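Grundwood Puzzle Library: Your Questions, Answered
Last updated 2024-02-04

How does borrowing work?
It's a lot like a regular library, only everything comes to you by mail. You pick a puzzle from the list, we send it out, and you keep it for 42 days. If you're nearly done and the last patch of sky is driving you up the wall, just write and ask for more time. We almost always say yes!

What does it cost?
Membership is $50 a year, and that covers as many puzzles as you can get through, one at a time. You pay the postage coming back to us and we pay it going out to you.

How many puzzles do you have?
At the moment there are 260 on the list, from big-piece puzzles for little hands to the Kusgate harbor one, which has an awful lot of gray water in it and has been sent back unfinished more than once (no shame in that).

What if a piece is missing?
Please tell us, and don't worry about it. Pieces get into couch cushions and coat pockets, and dogs do love them. Put a note in with the puzzle saying roughly where the gap is and Leidy Montoya will mark it on the list, so the next person knows before they start. If the piece turns up later, mail it in an ordinary envelope – we've had them come home a year afterward.

Can I donate puzzles?
Yes, and thank you! We open for donations every March. We can take anything complete and clean, but we can't take foam or 3D puzzles, as we simply don't have the shelves for them.

Do you ship outside the country?
Not yet, I'm sorry to say. The postage costs more than the puzzle.

How should I pack a puzzle for the trip back? 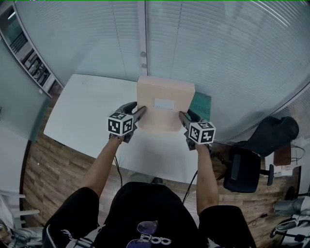
Puzzle pieces go in the zip bag first, then the bag goes in the picture box, and a rubber band goes around that so the lid stays put. For the outside you want a cardboard box, and it needn't be fancy. A light tan one with a small white label near the center of the broad face, as in the photo, is just right – the address is easy to find and well away from the tape. Please peel off or cover any old labels too, or your puzzle may take the long way home.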